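Milo Sorting Cell
Bench automation for mixed small parts

Home / Equipment / Sorting and kitting / Milo

Overview
Specification
Working with Milo
Training
Service and spares

Overview

Milo is a bench-mounted robotic cell for sorting and arranging small parts by colour and shape. It is supplied by Trollance to packing rooms, kitting departments and sheltered workshops where the same hand movements have traditionally been repeated throughout a shift. The cell occupies the floor space of one ordinary workbench and can be installed beside existing stations without altering the line.

The arm works from above, over a flat board. Parts may be placed on the board in any order. Staff tell the cell what is wanted in plain words, for example that all parts of one colour should be brought together, and the arm moves the parts across the surface until the arrangement matches the request. An instruction may be changed at any point, including while a task is under way.

Specification

Mounting: perforated bench top, supplied in panels
Work surface: removable board
Maximum part weight: 500 g
Instruction: typed or spoken
Stored layouts: 143
Supply: standard single-phase socket
Warranty: 26 months, parts and labour

A floor boundary should be marked before the cell is switched on for the first time. Tape is not included in the delivery.

Working with Milo

Trollance regards the introduction of a sorting cell as a change to people's work as well as a purchase of equipment, and asks customers to plan for both. Sorting by hand is often the first task given to new starters and the task to which colleagues return after illness or injury. Where a cell takes over part of that work, managers should decide in advance what those members of staff will do, and should tell them before the equipment arrives.

At the Jimalum packing site, the cell was introduced in July on one of the kitting benches. The operators who had previously sorted by hand now prepare the boards, give the instructions and check each finished layout before it goes forward. The site reports that the work involves less reaching and more decisions. It also reports that the first weeks were slower than expected, as operators were uncertain how much detail an instruction needed. Short instructions were found to work best – one colour, one shape or one position at a time.

Some operators at Jimalum asked to keep a share of the hand sorting, and this was agreed. The bench now alternates between the two methods during the day. Trollance supports this arrangement, and the cell may be paused or left idle without any effect on stored layouts.

Milo does not record or score the performance of individual members of staff. Its log holds the instruction, the time at which it was given and the layout reached. Employers who wish to use the log for any other purpose should consult their workforce first.

Training

Each order includes 3 half-day sessions held at the customer's premises. The sessions are delivered by Murthy, our training partner, and are open to everyone who will work at or near the bench, including cleaning and maintenance staff. No previous experience of robots is required.

Practice is carried out with coloured shape blocks before any live stock is used. The set includes stars, cylinders, a heart and prisms, in red, yellow, green and blue. 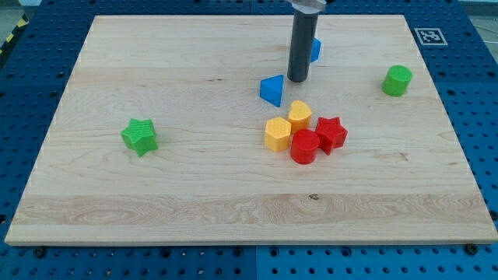 Trainees begin by asking for two blocks of the same colour to be brought together and proceed to fuller requests, such as grouping by shape or clearing one side of the board. They also practise stopping the arm, correcting an instruction that has been misunderstood and handing the bench over to a colleague. A written guide is left on site, and large-print copies may be requested when the order is placed.

Service and spares

Replacement boards, practice blocks and gripper tools are held in stock. An annual inspection is recommended and may be booked together with refresher training. Faults should be reported by telephone or through the customer portal – please have the serial number of the cell to hand.

Prices are given on application. A site visit is required before a quotation can be issued, and we ask that at least one member of the bench staff be present.

Page last reviewed: Tuesday, February 27, 2024

Request a site visit
Download the operator guide
Back to Sorting and kitting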